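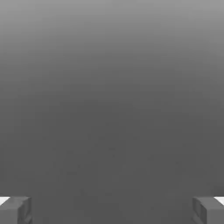
Guddale Automation Club – Opinion

The case for showing the empty gripper

By Declan Ruawai

Eleven of us from the club went to the open day at Citwood in August. Most of the write-ups I have read since concentrate on the physical cell in the main hall, where an arm moved cartons from one conveyor to another for the whole afternoon. I want to argue for the smaller demonstration upstairs, which ran entirely in simulation and had a much thinner crowd.

Zuzana Zeman ran it. She had one workstation, one projector and a simulated arm with a parallel-jaw gripper. The projector carried the view from the wrist: two gray fingers in the bottom corners, open, and a gray field between them with no part in it. She left that view up while she explained the controller. Several visitors looked in, saw gray, and went back down to the cartons.

My position is that this view is more useful to an engineer than a successful pick. A pick in a prepared cell mostly confirms that the fixture is good. The carton arrives at the same place, in the same orientation, under the same lights, and a program with no perception at all can handle it. Put the wrist view on a plain surface with no target and you can ask the harder questions. What does the controller believe is there? What confidence does it report? Does it hold, search, or close on nothing?

Zeman took those questions in order. Her test set is 1000 starts, and 25 of them have no part anywhere within reach. Her policy is scored on those 25 separately, and the correct result is to stop and report. An average over the full set would hide them. A controller that failed every one could still post 97.5 percent, and that figure would look fine on a banner.

Tayla Quinlan, who came with us and works in packaging, disagreed on the train home. Her objection was that a simulated surface is too clean. A plain gray gradient has no tape residue, no scratches, no shrink film and no glare from a skylight, so a policy that correctly reports nothing there has passed the easy version of the test. I accept most of that. The render upstairs had soft, even shading and very little texture, and real floors at her plant look nothing like it. I would still run the easy version first. If a controller invents a part on a plain background, there is no reason to pay for time on hardware.

The second objection came from Zakhar Dovhaniuk and concerns the audience. An open day is partly recruitment, and a school group will not stand in front of a gray screen for long. He is right about the school group. The answer is scheduling – put the cartons in the hall, and give the technical visitors a fixed slot upstairs with a printed sheet of test conditions. There was no sheet this year. I copied the numbers above from a whiteboard, and I would have liked the gripper stroke, the camera placement and the time limit per attempt as well.

I would also ask Citwood to run the same policy on both floors. The hall cell used a Bellini controller and the upstairs demonstration did not, so the two could not be compared, and 2 visitors asked about exactly that during the questions. Zeman said a shared setup had been discussed.

Our own bench at Guddale has the same gap. We log picks and drops. We do not log attempts with an empty tray, and I have put it on the list for the next build night, after the belt repair.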